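Wer mit Mi-kyung Koo über Regeln sprechen will, sollte Zeit mitbringen. Sie leitet bei Niteo in Prokosberg die Aufnahmen mit handgeführten Greifern, und sie hat den Leitfaden geschrieben, nach dem dort seit vergangenem Oktober gearbeitet wird. 38 Seiten hat er inzwischen, und sie kennt vermutlich jede davon auswendig. »Angefangen hat er als Zettel an der Tür«, erzählt sie und schenkt erst einmal Tee nach. »Dann kamen die Fragen, und jede gute Frage hat eben einen Absatz bekommen.«

Die wichtigste Regel betrifft den Anfang einer Aufnahme. Die Finger sollen offen sein und nichts berühren, bevor die eigentliche Bewegung beginnt. »Das klingt so selbstverständlich, dass man es fast nicht aufschreiben mag«, sagt Koo. »Aber wenn man es eilig hat, ist die Hand schon am Stoff, und später weiß kein Mensch mehr, wo der Griff eigentlich anfing.«
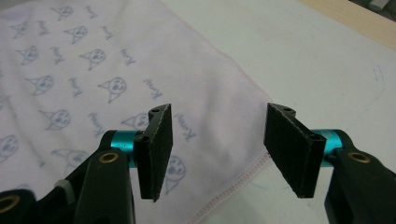
Offene Finger über dem Tuch: die Ausgangsstellung nach dem Leitfaden von Niteo.

Mit am Tisch sitzt Ignacio Tejada, der von Bemorden herübergekommen ist und den Leitfaden gegengelesen hat. Er ist der Strengere von beiden, was er gern zugibt. Ihm geht es vor allem um die Wartung: Gelenke, Beläge, Kabelbinder, alles vor jeder Schicht ansehen und den Befund eintragen, auch wenn es nichts einzutragen gibt. »Ein leeres Feld kann heißen, dass alles in Ordnung war, oder dass keiner hingeschaut hat«, sagt er. »Mit so einem Feld kann ich nichts anfangen.«

Bei abgenutzten Kanten an den Fingern waren sich die zwei lange uneinig. Tejada wollte sofort tauschen, Koo wollte weiterarbeiten, solange der Griff sicher bleibt. Geeinigt haben sie sich auf einen Vermerk im Protokoll und eine zweite Person, die entscheidet – »eine Lösung, mit der wir beide ein bisschen unzufrieden sind«, wie Koo lachend sagt. 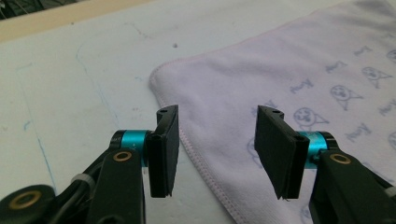
Greiffinger an der Kante eines bedruckten Handtuchs.

Und dann der Stoff! Über Textilien kann Koo so ausdauernd reden wie andere Leute über ihren Garten. Handtücher seien dankbar und gemein zugleich, meint sie, weil sie nie zweimal gleich liegen. Der Leitfaden verlangt deshalb, dass die Ausgangslage wechselt und dass niemand den Stoff zwischendurch mit der freien Hand zurechtzupft. Missglückte Versuche werden gekennzeichnet und aufgehoben.

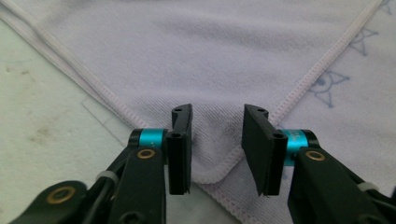

Gerade bei den Ecken, sagt Tejada, zeige sich, ob jemand die Regeln verstanden oder nur gelesen habe. Er rät, langsam heranzugehen und lieber neu anzusetzen, als nachzudrücken. Bei Mokoena, wo man den Leitfaden in gekürzter Form übernommen hat, stehen davon noch vier Absätze. Koo hätte gern alle behalten, aber sie versteht, dass ein anderes Haus anders arbeitet.

Ob sie sich eine verbindliche Norm wünsche? Da zögert sie. »Eine gemeinsame Sprache, ja, sehr gern. Damit wir dasselbe meinen, wenn wir ›Fehlgriff‹ schreiben. Aber ich möchte die Seiten weiter ändern dürfen, wenn mir am Tisch jemand etwas Besseres zeigt.« Tejada nickt und hat gleich noch eine Anmerkung zum Abschnitt über die Kabelführung.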